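4.2 Where the cap goes

The literature on domestic tidiness is generous to the wardrobe and the shoe rack, and has almost nothing to say about the hat. Our participants had plenty. Of the 1,336 diary entries collected in the Drikusthorpe and Talpur households, 251 concerned a cap or hat, and 71 of those recorded it as being on top of something that was not meant for hats. The kettle appears more often than we had hoped.
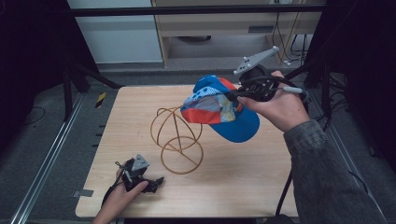
Most homes that owned a hat stand did not hang hats on it. A stand has to be within reach of the door, and the space near the door had usually been won by post. Light wire stands were liked for looking tidy when bare, a virtue that several households were reluctant to spoil by using them. Those who did use one tended to keep a single cap there, the same cap, for months – the others went back to the newel post.

Shape mattered too. A baseball cap has a brim on one side only, so it tips forward on a narrow support and sits better on a rounded one. The wide base ring drew less comment, although Talpur respondents complained that it took up table they had plans for. We return to this in Section 5, where the matter of table space becomes heated.

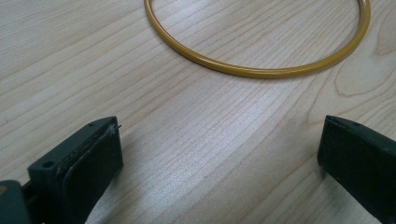
Figure 3. Yellow ring lying flat on a wood-grain tabletop.

Rings and hoops raise a related difficulty. Laid flat, they enclose a patch of table which is then neither free nor occupied, and households in Drikusthorpe disagreed over whether keys could be left in it.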